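Progress report to the McKinnon fund, second period
Aug 26, 2026

## Where we are

The work on the Nulley footpath is moving, but slower than we wrote in the spring plan. Of the full route between Nulley and Ostemari, 2,575 meters are now open to walkers. The part along the stream is finished, including the drainage, and the two small bridges have their handrails. What remains is the hill section, where the ground is soft and we must bring the gravel in small loads.

We lost 3 weeks to the question of the old boundary wall. The map at the district office and the map held by the landowner did not agree, and we did not want to dig before both sides had signed. They have now signed, and a copy is in the annex. 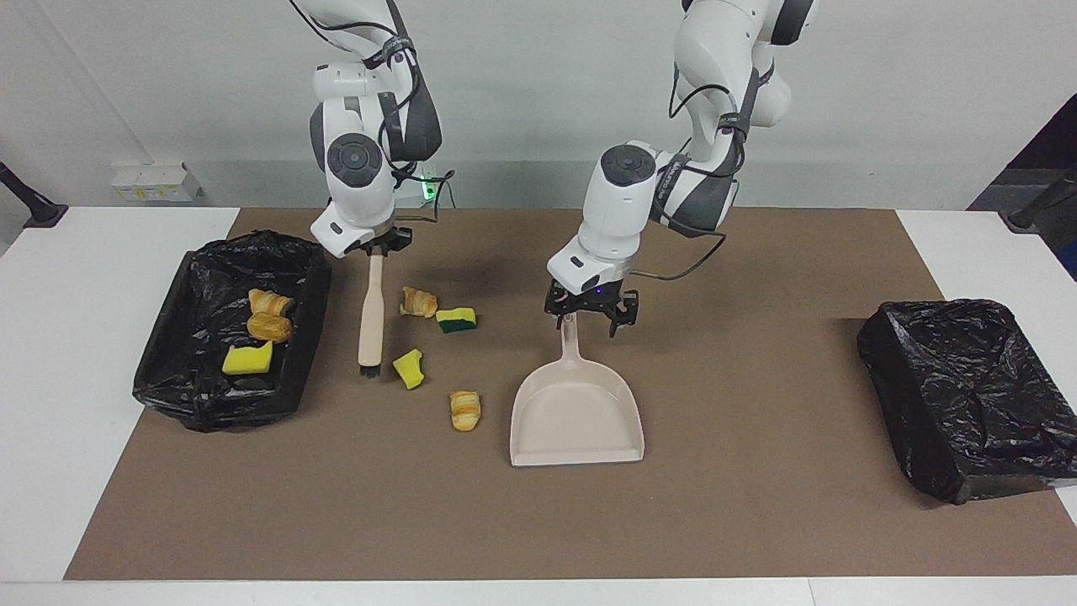
Gravel is the largest cost of this period. Our first supplier raised the price twice, so we moved the order to Grulus, whose quarry is further away but who keeps one price until the end of the season. The transport costs more and the stone costs less — in total we stay inside the line you approved.

## Signs and maps

The sign texts are ready in two languages. We printed 213 copies of the trial map and left them at the bakery in Ostemari and at the bus station. People took them quickly, and several came back to us with corrections, mainly to the names of the fields. One name was wrong on every map we could find, also on the official one. We have used the spelling that the families there use.

We also asked walkers to write down what they miss on the path. Most asked for a bench on the hill section. Some asked for a gate that closes by itself, which the farmers want too.

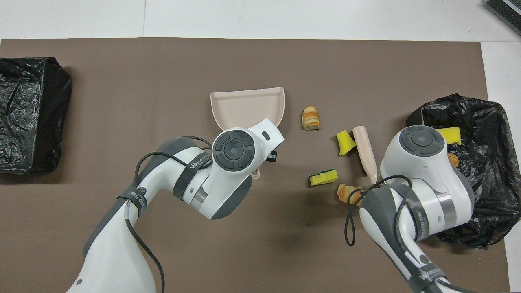 Ostemari parish council wrote to us that a bench is welcome, but that it should stand below the chapel and face away from the graves. They also asked who will cut the grass around it after the grant ends. We answered that the municipality has agreed to do this two times each summer, and we will send them the letter as soon as we have it on paper.

## Money and next steps

Spending is a little under the plan, mostly for the reason that the hill section has started late. We ask to move the unused part of the labor line to the next period. The total does not change.

Before the next report we want to finish the lower half of the hill, put up the signs at both ends, and order the gate. The upper half depends on the rain. If the ground is too wet for the small truck, we will stop there and continue in spring.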